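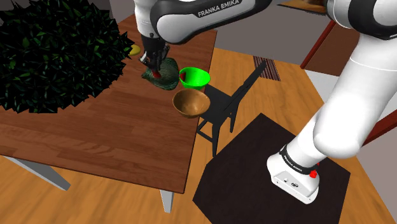
A green bowl and a wooden bowl. Lunch customers in Flellano will soon be able to borrow bowls and return them later.

Flellano to Lend Out Bowls for Takeout Lunches

April 29, 2025

FLELLANO - Nine lunch places in downtown Flellano will start lending out washable bowls for takeout orders next month, under a trial program paid for by the city's waste office.

Customers who sign up will be able to ask for a loan bowl in place of the usual paper or plastic container. The bowl can be returned to any of the nine businesses, or dropped in a return bin at Prustonell Market. There is no fee to borrow one. A bowl that has not come back after 20 days will be charged to the customer's card.

The city has bought 623 bowls for the trial, all with matching lids. They come in two sizes. The smaller one is meant for soup, rice dishes and sides, and the larger one for salads and noodles.

Most of the places taking part are on or near Virar Street, which runs from the bus station to the market. They include Takagi, the noodle shop at the corner of the market square, as well as two sandwich shops, a bakery that sells soup at lunchtime and several of the food counters inside the market building.

The waste office said the trial grew out of complaints about full trash cans on Virar Street. The cans are emptied in the early morning and again in mid-afternoon, but on dry days many office workers eat outside and the cans near the market square are often full before the second pickup. Adding a third pickup was considered last year and dropped from the budget.

"Most of what we take out of those cans is lunch packaging," the office said in a written statement. "Very little of it can be recycled once there is sauce or oil on it. We would like to see how much of it can be avoided in the first place."

How it will work

Customers can sign up at the counter of any business taking part or at the information desk in Prustonell Market. They will get a card with a number on it. The card is scanned when a bowl is handed over and the loan is closed when the bowl is scanned back in. A phone app was discussed, but the city decided against it for the trial on grounds of cost.

Each customer can have two bowls out at one time. People who want to pick up lunch for a whole office will need to bring other cards along or use ordinary containers for the rest of the order.

Borrowers are asked to scrape out leftover food and put the lid back on before returning a bowl. They do not need to wash it. Dirty bowls will be collected every evening and taken to the kitchen at Prustonell Market, where they will go through the commercial dishwasher already used by the food counters. Clean bowls will be delivered back to the restaurants before opening time.

The bowls can go in a microwave with the lid off. They should not be put in an oven or on a stove, and the city is asking people not to freeze food in them.

Restaurants will continue to offer their regular takeout containers, and no one will be required to join. Customers may also bring a bowl from home, as some of the businesses already allow. In that case the food will be put in the customer's own bowl at the counter, and staff can refuse one that is cracked or dirty.

Small refund for businesses

Businesses will not pay for the bowls or for the washing during the trial. Each of them will also receive a one-time payment of $200 to cover staff training and shelf space.

Shelf space was one of the main concerns when the plan was first presented to restaurant owners over the winter. Several of the kitchens on Virar Street are small, and paper containers can be stacked much tighter than bowls with lids. The city responded by offering a delivery every morning, so that no business has to keep more than one day's supply.

Takagi said in a notice posted at its counter that it would use the larger bowl for its noodle dishes, with the broth packed separately for customers who have a long way to walk. Prices will stay the same whether or not a customer borrows a bowl. The shop also said that loan bowls may run out on busy days.

Some owners decided to wait. A pizza place and a taco stand on the same street were invited but turned the offer down - in both cases the food does not fit well in a bowl. The city said it may look at a flat container later on if the first trial goes well.

Earlier attempt

This is the second time Flellano has tried to cut down on lunch trash. A reusable cup program at the bus station ended after one summer. Customers paid a cash deposit and had to return the cup to the same kiosk where they bought their coffee, which did not suit people who were boarding a bus. Many kept the cups and gave up the deposit.

The waste office said it had those problems in mind when it planned the bowl trial. The return bin at Prustonell Market will be open at all hours, and a second bin may be added at the bus station if enough people ask for it. The bins have a wide slot and a drop shelf inside so that bowls do not fall on top of each other.

The market will also set up a rinse sink next to its bin. It is meant for people who have carried a bowl around for a few days and would like to clean it before handing it in. The sink will be shut off during the winter months if the trial is extended that long.

Trial runs through fall

The trial is set to last until the end of October. The waste office will compare the amount of trash collected on Virar Street with the amount from the same months last year, and will publish the result along with the number of bowls lost or damaged. The city council will then decide whether to pay for another year and whether restaurants should share the cost of washing.

Sign-up cards are available now at the information desk in Prustonell Market during regular market hours. A list of the businesses taking part is posted at the desk and at the bus station.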